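Pallstead Athletic Football Club

Pallstead Athletic Football Club is a semi-professional soccer club based in the market town of Pallstead. The club plays its home matches at Toltidel Park and competes in the Raldale League, a regional competition made up mostly of part-time sides. The team is nicknamed the Tanners, after the leather trade that once employed much of the town, and has played in brown and white for most of its history.

The club is owned by its members and is run by an elected board. It operates a men's first team, a women's first team, a reserve side and a number of youth teams.

History

Early years

The club was formed by workers from two tanneries on the east side of the town, who had until then fielded separate teams in a works competition. The merged side first played on a sloping field beside the canal, where players changed in the loft of a nearby grain store. Matches in the first few seasons were friendlies and local cup ties, and few written records of them have survived.

Pallstead joined the Raldale League when it expanded from a single division to two. They finished near the bottom of the second division in each of their first three seasons, and in one of these had to seek re-election to keep their place. The arrival of a settled back line and a move to a flatter ground brought better results, and the club won promotion two years later, losing only once at home.

Rise and relegation

The club's longest stay in the top division lasted 11 seasons. During this time Pallstead were known for a direct style built on crosses from wide areas and a large number of goals from corner kicks. They were runners-up twice, and on the second occasion missed the title on goal difference after a goalless draw on the final day.

The side grew old together and was not replaced quickly enough. A run of 19 league matches without a win led to relegation, and attendances fell below the level needed to cover the cost of the ground. The board sold the practice field behind the east end to pay off a bank loan. Part of that land is now a parking lot, and the rest is used for housing.

Several mid-table seasons in the second division followed. The club twice reached the promotion playoffs in this period and lost in the semifinal both times, once on penalties.

Member ownership

The last private owner put the club up for sale after a dispute with the town council over the lease of Toltidel Park. Supporters raised money through a share offer and took control the following December, midway through the season. Each member holds one vote, whatever the number of shares bought, and board members serve terms of two years.

The new board signed a longer lease on the ground and ended the practice of paying large signing bonuses. The wage budget was cut and the squad was rebuilt with players from the youth teams, along with a few experienced players on short contracts. Promotion back to the top division came in the fourth full season under this arrangement. The current lease was renewed on July 31, 2024.

Ground

Toltidel Park lies a short walk north of the town center. It has one seated stand, on the west side, and open terracing on the other three. The seated stand holds 960 people and was built in two stages, which is visible in the change of roof height near the halfway line. The terrace at the north end was covered later with a roof bought from a greyhound track that had closed.

The field runs slightly uphill toward the north end. Drainage at the lower end was poor for many years, and home matches were often postponed in winter. New drains were laid after member ownership began – the work took up a whole summer, and the first two home games of the next season were moved to a neutral ground.

The clubhouse stands behind the west stand. It contains the dressing rooms, a small office, a members' bar and a kitchen. Hot meals are served there on match days, and visiting teams are given food after the final whistle, a custom that dates back to the canal field. The kitchen was refitted in the same summer as the drainage work, and the hall next to it is rented out for private events when there is no match.
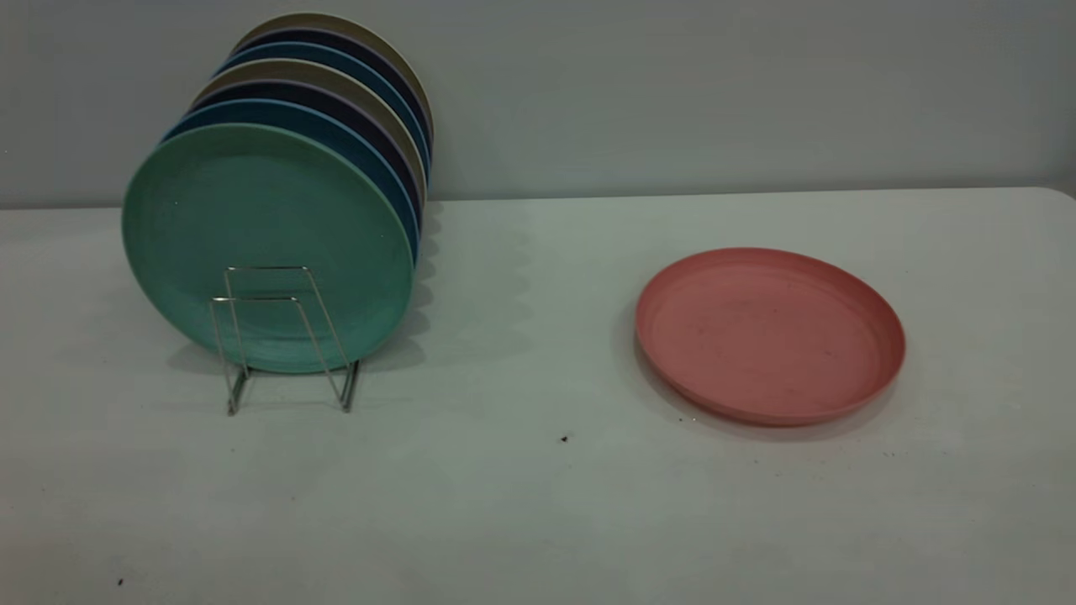
Colors and crest

The first colors were plain brown shirts, chosen to match work aprons. White sleeves were added when the club joined the league, and the present design of brown and white halves came into use after promotion. The away kit is usually pale yellow, although green has been used on several occasions.

The crest shows a tanner's knife above three wavy lines that stand for the canal. An earlier version also carried the town arms, which were removed when the council asked clubs to stop using them. A vote to replace the knife with a letter P was held after the change of ownership and was defeated by a wide margin.

Supporters and rivalries

Average home attendance in the top division is about 151 higher than it was in the last season under private ownership. Most regular supporters stand at the covered north end. The club sells reduced season tickets to students and admits young children free when they come with an adult.

The main rivals are Bélanger Rovers, from the far side of the valley. The two clubs were founded within a few years of each other and have often been in the same division. Their league meetings were for many years played over the winter holidays, with the home side changing each season. One meeting was abandoned at halftime because of fog, and the replayed match drew a larger crowd than the original.

A lesser rivalry exists with Raldale Town, mainly as a result of cup ties. Pallstead have lost more of these than they have won.

Women's team

The women's team was started as an independent club and shared Toltidel Park for several seasons before joining Pallstead Athletic. It plays in the regional women's league and uses the same colors and crest. The team has won the Raldale Women's Cup twice, both times after extra time. Its home matches were first played on an outside field and were moved to the main ground once the new drains allowed more games to be staged there.

Youth teams

The club runs youth sides from under-9 to under-18 level. The older age groups train at Toltidel Park and the younger ones at a school field on the south side of the town. Players from the under-18 team are allowed to train with the reserves from midseason, and the board aims to include at least two of them in the first-team squad each year.

Honors

Raldale League, Division Two: winners once, promoted as runners-up once
Raldale League, Division One: runners-up twice
Raldale Charity Shield: winners once
Raldale Women's Cup: winners twice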